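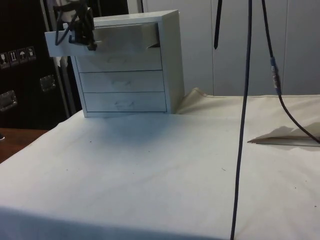
Search this site Search Enter keywords

What did the November campaign get us?
Speaker notes, Cudbridge patient groups meeting, June 28, 2024

We use cookies to remember your settings and count visits. Accept all / Manage choices

Opening

Say who I am, type 1, diagnosed at nineteen, on the Cudbridge list ever since. Say I wore the blue pin too. I still have two of them on a coat.

I was asked to talk about "building on success." I'd like to see the success first. Pause here, let people be annoyed with me for a second.

What we were told

Read the line from the Geltard summary: "3134 residents reached." Read it twice.

Ask the room what "reached" means. Take a few answers. Then give the footnote from the last page: it is the number of finger-stick kits handed out or mailed. A kit sitting unopened in a kitchen counts as a person reached. So does the second kit sent to the same house. I had two.

I don't think anyone lied. I think the number was easy to get, so it became the number.

What we weren't told

How many kits were used. How many people who got a high reading went on to have a proper lab test. How many of those were people who didn't already know. I wrote in March and asked for all three. The reply thanked me for my passion. (Don't do the voice. I did the voice last time and it went down badly.)

The only follow-up I could find was the phone survey by the Grindow clinic. They called 2000 of the households. They got 100 full answers. Of those, 8 people said they had talked to a doctor or nurse because of the kit.

Go slowly on this slide. Two things to be fair about:
- People who don't pick up the phone may still have gone to the doctor. We can't say.
- People who do pick up and finish a survey are probably keener than most, so 8 out of that group could be flattering.

Someone will want to multiply it up to the whole town. Please don't let them. If it comes up, say the sample is too small and too odd, and move on.

The home test itself

Short section, the nurses in the room know this better than I do.

One finger-stick reading after lunch doesn't tell you whether you have diabetes. A normal reading doesn't clear you either. The leaflet did say so, on the inside fold, in gray. The front said "Know in 60 seconds." I'd have been happier if those had swapped places.

I know of two people at our table at the Agbenyega Hall who took a normal reading as good news and canceled checkups they already had booked. Two people is a story and I'm not going to pretend it's more. I would still like someone to ask the question properly.

Ask: who here has had a normal reading quoted at them by a relative? Wait for hands.
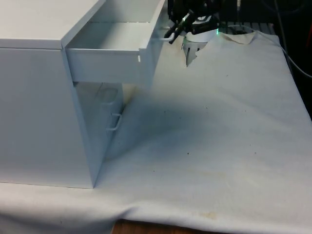
Does awareness do anything?

My honest position is that I don't know, and I've been going to these events for most of my adult life.

It did something for me once. A poster at a bus stop listed thirst, weight loss, being tired all the time, and my mother read it while she was waiting with me. That was a list of symptoms and a phone number. No mascot. So I'm not against posters. I'm against posters that say "Be aware" and stop there. Aware of what? Call whom?

Skip this part if we started late: the landmark lighting. Cudbridge bridge went blue for a week. I liked it. I also asked the man next to me what it was for and he said he thought it was hockey.

What I'd ask for this year

Keep it to these, and don't add more on the night.

1. The survey gets planned before the kits are ordered. If there's no money for the survey, order fewer kits.
2. The "see a doctor even if the reading is normal and you have symptoms" line goes on the front.
3. Geltard prints what happened to people, or prints that it doesn't know. "Reached" goes.
4. Some of the pin money goes to strips for people who have already been diagnosed and are running short. I get asked about that far more than I get asked about awareness.

Likely questions

"Aren't you putting people off?" Maybe. If a campaign can't survive being asked what it did, I'd want to hear that before November.

"Isn't one person helped enough?" It's enough for that person. We should still ask if the same money could have helped more, and right now we have no way to tell.

"Would you do it differently if you were in charge?" Yes, see the list. Also smaller.

"Will you be wearing the pin?" Yes.

Leave time for the clinic people to reply. They haven't seen these notes, so send them the survey slide beforehand.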